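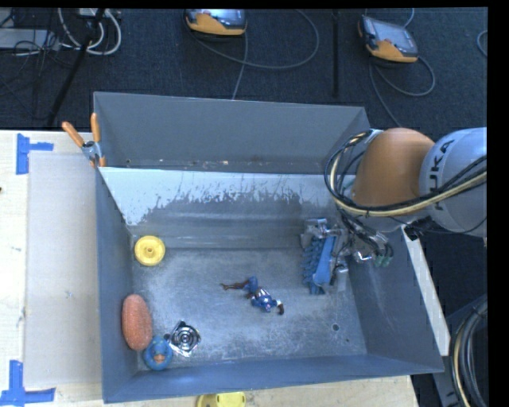 Ravindra Pandey's position is that a demonstration is a measurement, and that if two operators give the robot two different answers to the same question, one of them should be thrown out. He put it to me in October, after reading a draft of this piece, and he has not moved since. I think he is wrong, and the reasons bear on how much of the money now going into teleoperation is well spent.

Take bin picking with mixed contents. A sponge-like oval, a disc with a raised rim, an action figure lying across the floor of the bin and a ridged piece of shiny metal have no grasp in common. The metal defeats most depth sensors. The figure is thin at one end and thick at the other. The disc lies flat in a corner, so the fingers must either get under the rim or drag it out along the wall. An operator with a good remote link will find a way to do each of these within a minute or so. A second operator will find a different one.

At Mungate we recorded 599 demonstrations of this sort, by 17 operators. Before training we removed 290 as inconsistent, under a rule much like Pandey's. The policy trained on the remainder was smooth, quick and poor near the walls. When we looked at what had been removed, a large share was wall work: slides, nudges, a first attempt abandoned and a second made from the other side. Our filter had taken hesitation for noise.

Jaime Patrício argues for hand guiding instead, where the teacher holds the arm and feels the contact directly. The case is sound as far as it goes. A person pushing the wrist knows at once that a finger has met metal, and most remote set-ups, including our Zakilen one, pass back very little of that. But a large industrial arm is tiring to lead into a deep bin, and the teacher's body blocks the cameras. Hand guiding also produces tidy paths, as people who are tired take the short route. I would use it for insertion and for finishing work, and leave clutter to remote control.

What I would change first is the record. A demonstration is usually stored as joint positions, images and a success flag. It should also carry the operator, the number of prior attempts on that item, and a mark where the plan changed. The last of these costs one foot pedal. With it, a recovery can be trained on as a recovery, and two valid answers can be kept apart without averaging them into a third that fails.

Pandey replies that this moves the judgement from the filter to the pedal, and that operators forget pedals. They do. In our Venoretti trial five of them stopped pressing it before lunch. I still prefer a label that is sometimes missing to a rule that reliably deletes the hard part of the task.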